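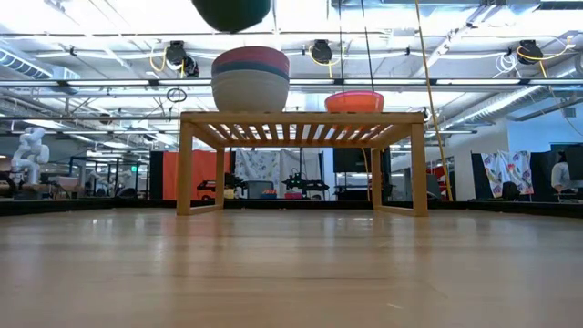

Ladi Isah wrote to ask whether a slatted top is a sensible place to stand a bowl, given that a bowl has a small foot and a slatted top is partly air. The question comes up often enough that the answer now sits on this page.

Sorncombe makes low tables and tests them with ordinary tableware. A foot that spans at least 2 slats stands level. A narrower foot can tip into a gap, and we list a minimum foot width with each model for that purpose.

Our current models are the Grarkance and the Jaramillo. The Grarkance is 955 mm long and 541 mm wide. The Jaramillo has a square top, 800 mm on each side. Both have four square legs joined by rails near the floor. The low rails stiffen the legs against side loads, such as a heavy mixing bowl being pushed across the top.

Tops are finished with Flerkasari oil, our own blend. Wipe along the slats with a damp cloth and clear crumbs from the gaps with a dry brush. Re-oil every September, or sooner if the surface feels rough.

The workshop is open to visitors on Wednesday afternoons. Bring your own bowls if you want to check the fit.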